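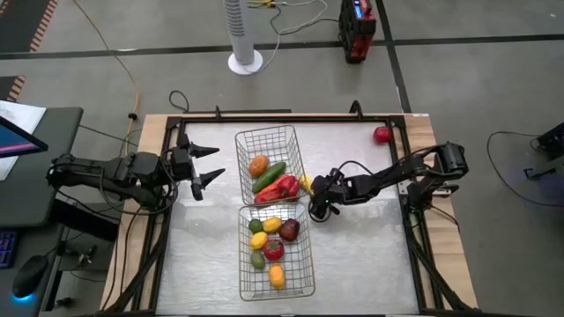
VASEO, 9/15/24

Getting Ready for the Marmalade Swap

Every year I promise myself I'll send this note out early, and every year I'm still hunting for my good wooden spoon when the first of you start calling to ask when the swap is. So let me get ahead of it for once! The Marmalade Swap will be held in December at the Jayasinghe Hall, same as last time, with the doors open from 4 in the afternoon until people run out of toast.

For anyone new to Vaseo (and I've met several of you at the library lately, which has been such a pleasure), you bring jars you made yourself, you set them down with a label, and you go home with the same number of somebody else's. Last year 198 jars changed hands, and I'm still working my way through a very dark, very bitter one with whiskey in it that I would love to get the recipe for, if its maker is reading.

Refilwe Motaung has kindly agreed to run the tasting end again. She asks that you bring one extra jar, opened, for the bread table, and that you write down everything that went into it, nuts and spirits especially. Damián Galindo is lending us his long tables and would like them back without syrup on them this time.

I do want to say a word to the nervous first-timers. My own first batch never set at all, and we poured it over pancakes until spring and were perfectly happy. If yours comes out runny, call it syrup on the label and bring it anyway.

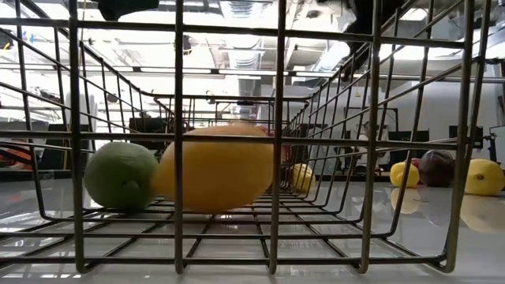
Choosing and Keeping Your Fruit

Bitter oranges are lovely if you can find them, but they come late and they go fast, and ordinary sweet oranges with a lemon or two for sharpness make a very respectable jar. Pick ones that feel heavy for their size. I don't mind a scuffed skin, though I pass over anything with a soft patch by the stem.

At home I like citrus kept somewhere air can get at it, well away from the stove. A closed plastic bag on the counter is asking for mold. If you can't get to your cooking within the week, put the fruit in the refrigerator and take it out the night before, so it isn't stone cold when you juice it. Waxed fruit wants a scrub in warm water, and a good drying afterward.

Then there's the soaking. I slice the peel, cover it with water and leave it overnight with the seeds tied up in a scrap of muslin, the way my aunt did. Some of you skip the muslin and fish the seeds out later with a spoon, and I admire your patience. 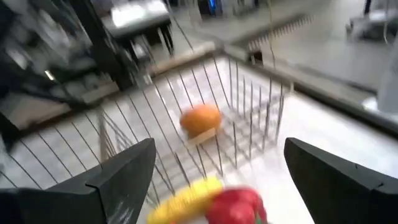 An orange in a wire basket.

Jars and Sign-up

We have 14 boxes of clean jars at the hall, free to anyone who's cooking for the swap. The lids are new. Please take only what you'll fill, and leave your name on the sheet by the coat hooks so Refilwe has an idea how much bread to order.

Comments

Thelma R.
The whiskey one was mine! I'll bring the recipe, and a bigger jar.

pancakefan
Is grapefruit allowed?

Refilwe Motaung
Grapefruit is very welcome. So is lime.

More from the Newsletter
Choir looking for two altos
Lerkuvov Road closed for paving
Library hours through winter

Search this site
Enter keyword
Go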